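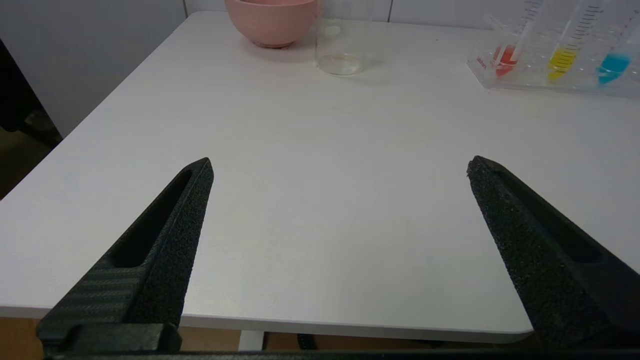

Tube cell, fingers open over the table.

Gripper drops tube after lift
Posted March 9, 2021

broma_cell
The fault appears at cycle 1,143. Fingers close, the controller reports grip, the arm lifts, and the tube slips. No alarm. 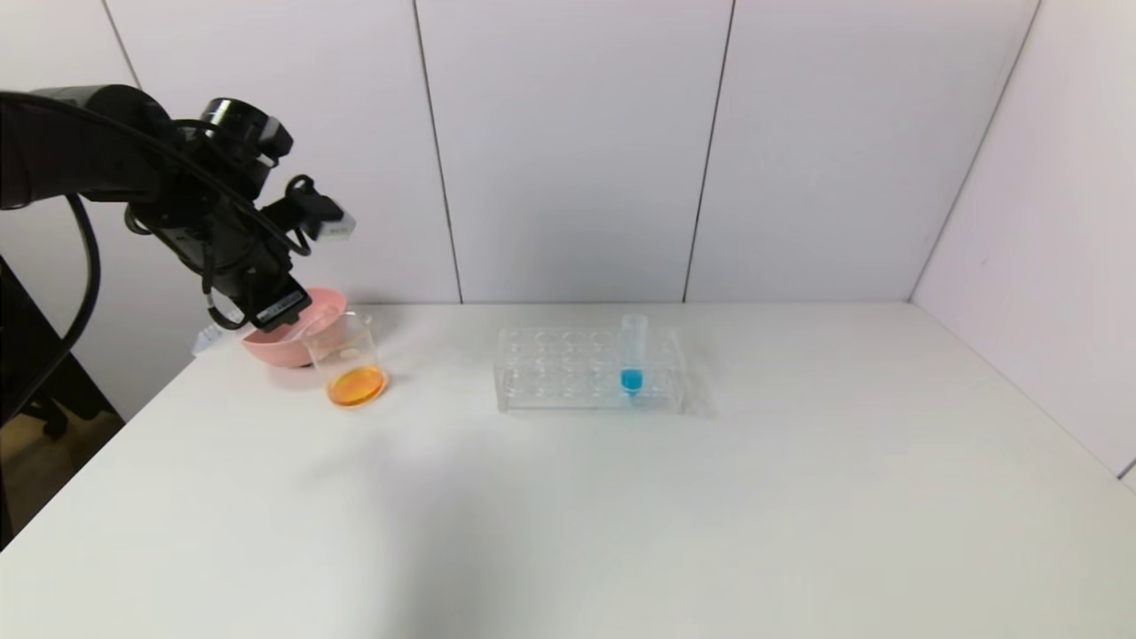

Grip force is at the Tondix default. I have changed nothing since December.

knurl4
Worn pads. Replace them.

zacharias_t
Disagree. Worn pads slip at random, and yours fails at the same count. Check the log for a zero offset.

broma_cell
Log shows the offset moving from 2,776 to 3,406 counts. Pads were cleaned first - no change.

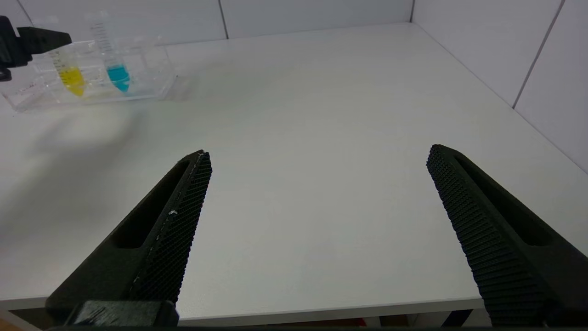

I can re-zero by hand, but it drifts again overnight.

knurl4
Still swap the pads. Cheap test.

zacharias_t
Fix the missing alarm first. Reporting grip on a falling tube is a safety fault. Keep hands out until it stops on loss of grip.

broma_cell
Agreed. Cell is locked off. Roser encoder on order.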